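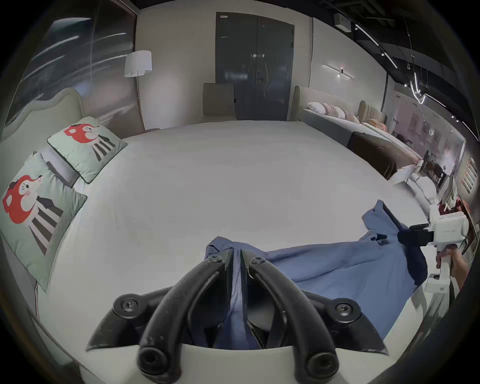 What is a fitted sheet?

A fitted sheet is a bottom sheet with shaped corners and an elastic edge, made to grip the sides and underside of a mattress.

Construction

The sheet is cut from a single rectangle of cloth. A square is removed from each corner and the two raw edges left behind are sewn together, which turns the flat panel into a shallow box. The side of the removed square sets the depth of the box, known in the trade as the pocket depth or drop. The finished edge is turned over to form a narrow channel, and elastic is either threaded through the channel or stitched directly to the cloth under tension.

Elastic may run along the whole edge or only across the corners. Full-edge elastic holds better on deep mattresses and on beds with an adjustable base. Corner elastic uses less material and is easier to iron, but the long sides tend to work loose if the drop is too short. Some makers add a length of elastic at the head and foot only.

Sizing

A sheet is described by the length and width of the sleeping surface, with the pocket depth given separately. The depth printed on a packet normally refers to the deepest mattress the sheet will fit. It does not include the part that turns under, and the figure can be misleading where a topper is used, as the height of the topper has to be added to that of the mattress. 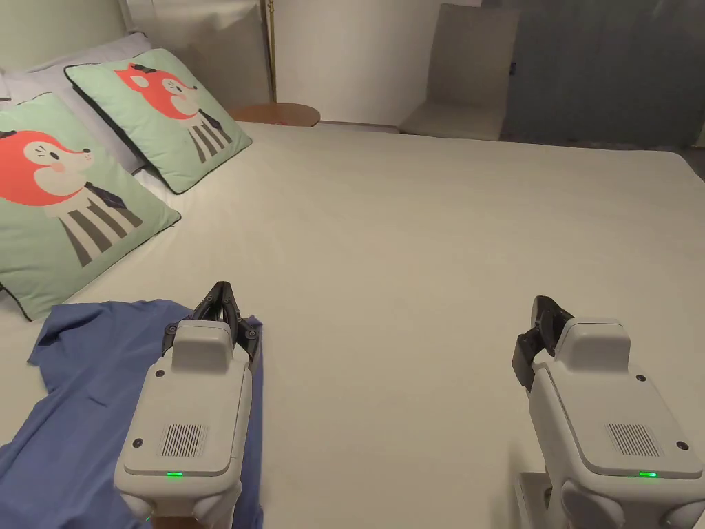
Cotton sheets also lose some of their size in the first few washes, mostly in the direction of the warp. Cutters allow for this by adding a small margin to the length. Cloth that has been pre-shrunk at the finishing stage needs less of a margin and is usually cut closer to the stated size.

Fabrics

Percale is a plain weave with a matt surface and a crisp feel. Sateen has longer floats on the face of the cloth, giving a smoother surface that snags more readily. Jersey is knitted and stretches in both directions, so a jersey sheet can cover a wider range of depths - at the cost of some bagging after long use. Flannel is brushed to raise the fibres and is sold mainly from September onwards in cooler countries.

Blends of cotton and polyester crease less than pure cotton and dry faster. They are common in hotels and hospitals, where sheets are washed often and at high temperatures.

Wear and failure

In a study of discarded bedding by the textile engineer Golshifteh Kordestani, 3,434 fitted sheets were sorted by the fault that had led to their disposal. Of these, 1,416 had failed elastic and otherwise sound cloth. Sheets from the Omero and Fullar ranges were examined separately, as both used elastic sewn in at 2 points on each corner. Kordestani recommended a replaceable cord in an open channel, a method later taken up by Funeven for its contract bedding.

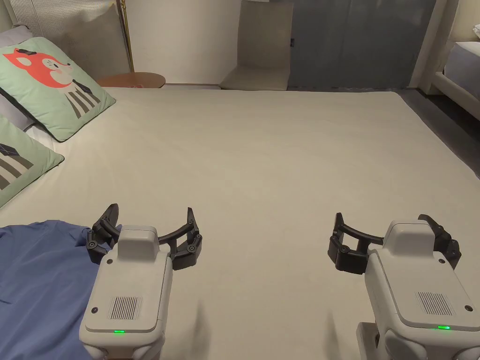 Large bed with a pale cream-beige sheet.

Folding

The usual method is to tuck the corners into one another until all four are nested, lay the sheet on a flat surface and turn the elastic edges inwards to make a rectangle. The rectangle is then folded in thirds. Amrani, a linen supplier, packs its sheets by rolling, with the elastic at the centre.

See also: flat sheet, valance, mattress protector, hospital corner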